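Katberg Bin Picking Demonstrations: README

Maintained by Védís Grímsdóttir and Shafiq Pramanik
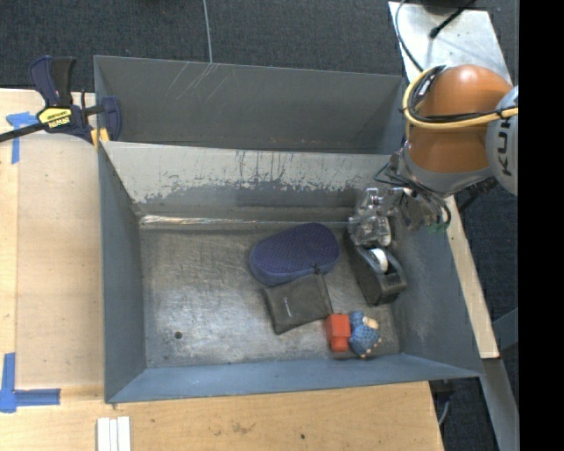 Thank you for taking an interest in this collection! We started Katberg as a way of teaching one arm to pick mixed household things out of a metal bin, and it has grown a good deal since the first weekend in January when Krum Trajkovski sat down at the controls and didn't get up until supper.

What you get

There are 1,000 demonstrations in 16 folders, one folder per object set. Soft things (pouches, sponges, small plush toys) are mixed in with hard ones on purpose, as that is how they turn up in real bins. Each folder has a notes.txt with the operator's own remarks, and we do suggest reading those, even the grumpy ones.

How the demonstrations were made

Every pick was driven by a person over remote control, with the operator watching a live view of the bin. Please don't expect smooth paths. People hesitate, back off and come at a thing from another side, and we have left all of that in. Evelien Verbruggen tends to go in slowly from high up, while Krum goes in low and fast, so you may want to split by operator before training.

Missed picks

In 125 of the demonstrations the object was dropped or never lifted. They are marked "miss" in the index and kept alongside the rest.

Known problems

The first 100 demonstrations were recorded before we settled on a naming scheme, so their object names don't always match the later ones (tape_holder and tape_dispenser are the same thing). Ea Bach is working through them and would be very glad of corrections.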